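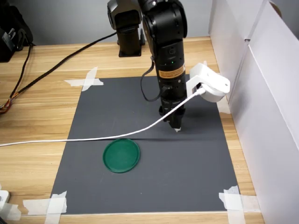

Does the tape need to go on all four corners of the mat?
Tape all four, and press it well down onto the wood, or the mat creeps and every position you taught the arm drifts with it.

[arm-builders] Re: Re: cable routing and the lid test

Zoi Konstantinidis wrote:
> Love that you're using a plain green lid as the target! Two things.
> What speed are you running, and how are you keeping that white cable
> from pulling on the wrist? Mine snagged twice in October and I lost
> a whole evening to it.

Hi Zoi and all,

Speed first: 40 percent on the way over, then way down for the last bit. I tried full speed once with the Macaraeg script and went straight back to 40. The cable is still my weak spot. It hangs in one long curve over the mat (I gave it plenty of slack) and heads off to the left. I want to try your clip idea next, I just haven't printed one yet.

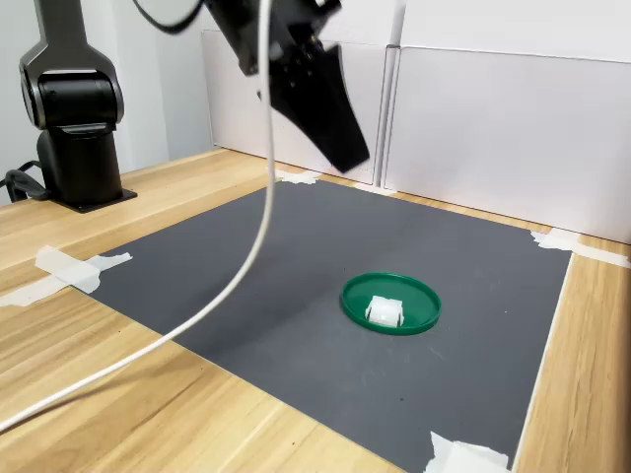

Page last changed: October, 9:40 pm

The lid is such a good target, by the way! It lies flat, the rim is raised, and green on dark gray is really easy to pick out. The little white piece goes inside. My log is up to 329 tries now, over 300 of them with the same narrow fingers, and I'm still having fun with it.

Does anybody on the Stollico boards know how to save 2 home positions? I'd love one high above the mat and one low. Etum only seems to keep the last one, unless I've missed a menu.

I'll post the script once I've cleaned up the comments.

Murier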